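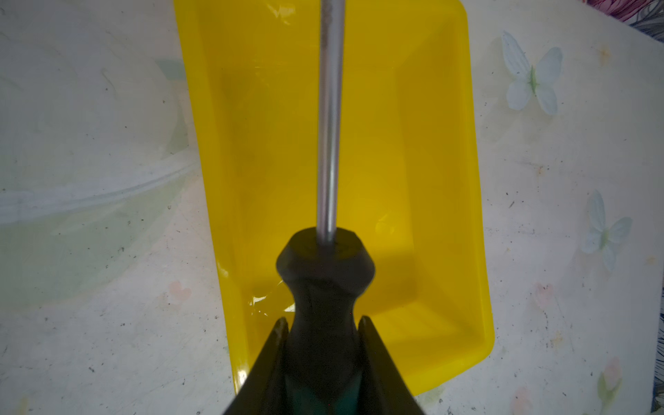 3주차. 나사 체결의 기초와 수공구 관리

1. 이번 주 범위
지난주에는 공차와 끼워맞춤을 다루었다. 이번 주는 나사의 규격 표기, 조임 토크와 축력의 관계, 풀림의 원인, 드라이버의 선택과 보관을 다룬다. 실습은 오후 2시에 시작하며, 강의실에서 배부하는 Tekard 체결 시험판을 사용한다. 시험판은 두 사람이 하나를 함께 쓴다.

2. 나사의 규격 표기
미터나사는 M 뒤에 호칭지름을 밀리미터로 적는다. M6은 호칭지름 6 mm의 보통나사이고 피치는 1 mm이다. 가는나사는 M8×1처럼 피치를 함께 적는다. 피치는 이웃한 나사산 사이의 거리이며, 한 줄 나사에서는 한 바퀴 돌렸을 때 축 방향으로 나아가는 거리(리드)와 같다. 두 줄 나사에서는 리드가 피치의 2배가 된다.
볼트 머리의 8.8, 10.9 같은 숫자는 강도 구분이다. 앞 숫자에 100을 곱하면 호칭 인장강도(MPa)가 되고, 두 숫자를 곱한 뒤 10을 곱하면 호칭 항복강도가 된다. 8.8 볼트라면 각각 800 MPa와 640 MPa이다.

3. 조임 토크와 축력
체결의 목적은 볼트를 약간 늘여 부품 사이에 누르는 힘을 만드는 데 있다. 간이식은 다음과 같다.
T = K × d × F
T는 조임 토크(N·m), K는 토크계수, d는 호칭지름(m), F는 축력(N)이다. K는 표면 상태와 윤활에 따라 달라진다. 이 과목의 계산 문제에서는 별도 표시가 없으면 0.2를 쓴다.
예를 들어 M6 볼트에 축력 2,870 N을 주려면 T = 0.2 × 0.006 × 2,870 = 3.444 N·m이다. 같은 토크로 조이더라도 나사산에 기름이 묻어 K가 작아지면 축력은 커진다. 윤활 조건이 바뀌었는데 토크값을 그대로 쓰면 볼트가 항복할 수 있다.

4. 풀림
풀림은 크게 회전 풀림과 비회전 풀림으로 나눈다. 회전 풀림은 주로 축과 직각인 방향의 반복 하중에서 생긴다. 비회전 풀림은 볼트가 돌지 않는데도 축력이 떨어지는 경우로, 접촉면의 함몰이나 개스킷의 영구 변형이 대표적이다.
Sirkuvel 시험 기록에는 초기 축력 2,432 N, 하루 뒤 2,154 N인 시편이 있다. 감소량은 278 N, 감소율은 11.4%이다. 표시선이 어긋나지 않았으므로 비회전 풀림으로 분류한다. 이 시편은 과제 2번에서 다시 나온다.

5. 드라이버의 선택
십자 드라이버는 번호를 먼저 맞춘다. 일반적인 소형 나사에는 1번이나 2번을 쓰는 경우가 많다. 날이 홈보다 작으면 접촉 면적이 줄어 홈 모서리가 뭉개진다. 일자 드라이버는 날의 너비와 두께를 모두 확인한다. 너비가 맞아도 두께가 얇으면 홈 안에서 비틀린다.
필립스(PH)와 포지드라이브(PZ)는 모양이 비슷하지만 호환되지 않는다. 포지드라이브 나사 머리에는 십자 홈 사이에 가는 보조선이 네 개 있다.
돌릴 때는 축을 나사와 일직선으로 두고 누르면서 돌린다. 드라이버를 지렛대나 끌로 쓰지 않는다. 일반 드라이버의 손잡이는 절연 등급이 없으므로 활선 작업에 사용하지 않는다.

6. 점검과 보관
사용 후 마른 천으로 축과 날을 닦는다. 습한 곳에 둘 공구는 방청유를 얇게 바르고, 손잡이에 묻은 기름은 닦아낸다. 축 표면의 얼룩은 먼저 닦아 보고, 남아 있으면 녹인지 도금 마모인지 구분한다. 가벼운 표면 녹은 고운 나일론 패드로 제거한다. 날 끝이 둥글게 닳았거나 축이 휜 것은 실습용 함에 넣지 말고 조교에게 반납한다.

7. 과제
1) M8 볼트에 축력 2,870 N을 주기 위한 조임 토크를 구하라.
2) 4절의 시편에서 K를 0.2, 호칭지름을 6 mm로 할 때 초기 축력에 해당하는 토크를 구하라. 하루 뒤 같은 토크로 다시 조이는 것이 적절한지 다섯 줄 이내로 쓰라.
3) Vídalín 도면의 체결부 가운데 회전 풀림이 우려되는 곳을 고르고 방지 방법을 제시하라.
제출은 다음 강의 시작 전까지이며, 계산 과정과 단위를 모두 적는다. 답만 적은 것은 채점하지 않는다.

읽을거리: Dusanov 실습 교재의 나사 체결 단원. 유도 과정은 시험 범위에서 제외한다.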